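Grellell Community Workshop
Household and Workshop Guidance: Sorting Drink Containers at the Bench

Issued by the Renaud Street Resource Recovery Office. Prepared by Anatole Moulin, Facilities and Waste Services. Reviewed each June.

This guidance is provided to households, tenants and workshop users who sort their own drink containers before kerbside collection or return to a depot. It applies to glass bottles, plastic bottles and aluminium cans. It does not cover paint tins, aerosols, gas cartridges or chemical containers, which must be taken to the hazardous waste counter.

1. Setting up the bins

One bin should be provided for each material. Open-topped bins are preferred to lidded ones for indoor sorting, as a person with a container in one hand should be able to use them without putting anything down. Bins of the same size and colour sit neatly together and may be exchanged when one requires washing. A grey bin with a dark interior will show fewer drips and scuffs, although it should still be wiped out weekly.

Place the bins side by side, close enough that no container can fall between them. Paper, cables and small tools should be moved to another part of the bench before sorting begins. Loose sheets in particular tend to slide under the bins and absorb whatever is spilled.

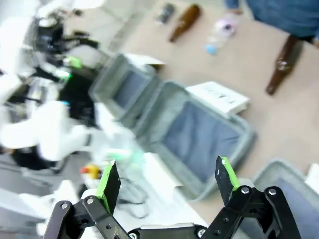 Can fabric bins be used for glass?
Fabric bins are suitable for small numbers of glass bottles, provided the base is stiff and the bin is not carried by one side when loaded. For larger quantities, a rigid crate should be used.

2. Preparing containers

Containers should be emptied completely and given a short rinse. Used dishwater is adequate for this purpose, and hot water is not required. Stand bottles upside down on a rack until they have drained. Damp containers stored in a closed cupboard will develop an odour within a day or two in warm weather.

Labels may be left in place. Corks, pouring spouts and metal closures should be removed from glass bottles. Advice on plastic caps differs between councils: some ask that they be left on the bottle, while others require them to be collected separately. Residents should check the calendar supplied with their bin and follow the local instruction.

Cans should not be crushed if they are to be returned for a refund. Many return machines read the barcode on the side and will reject a can that has been flattened. Where containers go only to kerbside collection, the same practice is recommended, as round cans are more readily separated from paper at the sorting facility.

3. Labelling

Every bin must carry a label. A single word in capital letters, written with a thick black marker on white card, can be read from across a room and costs almost nothing to replace. Printed labels are acceptable but tend to remain in use long after the arrangement of the bins has changed.

Labels should be placed at the front of the bin, facing the person who is sorting. Where people approach the bench from both sides, a second card may be clipped to the back rim. Both cards should carry the same word.

Care should be taken with the wording. "BOTTLE" and "PLASTIC" are clear enough to regular users, but a visitor holding a plastic bottle may reasonably hesitate between the two. Households that receive many guests may wish to write "GLASS" on the first card instead. "CAN" has not given rise to any difficulty.

4. Sorting

Set the unsorted containers out on the table behind the bins before placing any of them. Bottles that might roll should be kept away from the table's edge, or held with one hand while the others are dealt with. Glass should be sorted first and lowered into its bin by the neck. It must never be dropped, even from a small height. Plastic bottles and cans may follow in whichever order is convenient.

A brown glass bottle should go into the bin with the other glass. Residents whose depot separates glass by colour may divide the bin with a piece of stiff card.

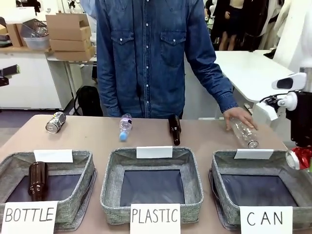 5. Emptying and cleaning

Bins should be emptied before they are heaped. At the Grellell workshop this is done every Friday, when the containers are transferred to Jotitz crates in the loading bay. A household of four will generally find a fortnightly trip to the depot sufficient.

Fabric bins should be brushed out, wiped with a cloth and mild detergent, and left open to dry away from direct sun. They should not be put through a clothes dryer. Rigid bins may be hosed down outdoors.

Should glass break inside a bin, put on thick gloves and remove the large pieces by hand. The remaining fragments should be tipped onto several sheets of newspaper, wrapped and placed in the general rubbish. A fabric bin in which glass has broken should be turned inside out over newspaper and checked along the seams before it is returned to use.

6. Supplies and enquiries

Blank cards, clips and replacement bins are held at the Pimero Road counter, shelf 11. Workshop users may draw on these without charge and should quote form 443 when signing for them. Enquiries concerning this guidance may be directed to the Resource Recovery Office on extension 2402.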